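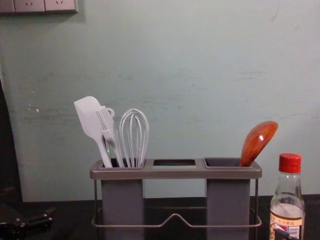

Kitchen equipment planner wanted (part time, six months, could go longer)

Hi, I'm Emese Fodor and I run the kitchen automation side of Groveneo. We're a small outfit and we're about to spend more money on robots than we've ever spent on anything, so I'd like someone good sitting next to me while we do it!

Quick background. We teach robot arms to do ordinary kitchen chores: putting utensils away, fetching the right spoon, moving bottles without knocking over whatever is next to them. Up to now we've done everything at one counter with one arm, and I bought every piece of it myself with a spreadsheet and a lot of late evenings. In November we got the go-ahead to fit out more counters. Now there's a budget, a wish list that is much longer than the budget, and a pile of quotes I haven't read properly.

What you'd be doing

You'd own the equipment plan from start to finish. The big question is arms. We have quotes in from Gulon and Vincze, and they're hard to compare – one rolls the controller, cables and training into a single price and the other lists every bracket separately. I need those turned into something Aranka Barta (she signs the checks) can read in one sitting.

Then grippers. I go back and forth on this one daily. A wire whisk and a wooden spoon are very different things to pick up, and a round bottle is different again. Do we buy one adjustable gripper per counter and live with it, or two cheaper ones and a quick changer? You'd set up the trials with our engineers, write down what happened and cost out both options.

After that comes everything people forget to budget for. Mounting plates. Spare fingertips. Power at each counter, and where the outlets sit compared to where the cables need to run. Shipping. Service contracts. And the kitchen stuff itself, meaning spatulas, whisks, holders and bottles, which wears out or wanders off and has to be bought again in the same model so our tests stay comparable. I have $2,000 set aside for that last part and I'd love to hear whether you think it's enough.

We track purchases in Plurumus. It's clunky, but you'll get used to it. There are 166 open lines in there right now and a fair few are duplicates (mine, sorry).

Who I'm hoping to hear from

Somebody who has bought technical equipment before, for a lab, a workshop, a restaurant kitchen, whatever. You should be comfortable calling a supplier and asking why the delivery date moved. You don't need to program anything. It helps if you've worked around industrial arms and know what a safety assessment involves, but I can teach you our setup in a couple of weeks.

If you've cooked for a living and got curious about automation, please apply. Our best ideas about counter layout have come from cooks.

The practical bits

Twenty hours a week, on site for at least half of them, since you really do need to see the counters and hold a tape measure up to things. The rest can be from home. Pay is $554 a week.

To apply, send me a resume and a short note, 200 words is plenty, about a purchase that went wrong and what you did next. No cover letter. Put "equipment planner" in the subject line and send it to the Groveneo jobs inbox by February 28, 2023. Aranka and I read everything ourselves, and we'll invite a handful of people in for a paid half day going through the two arm quotes with us.

Questions before you apply are fine too – same inbox, and I usually get back to people by the next morning.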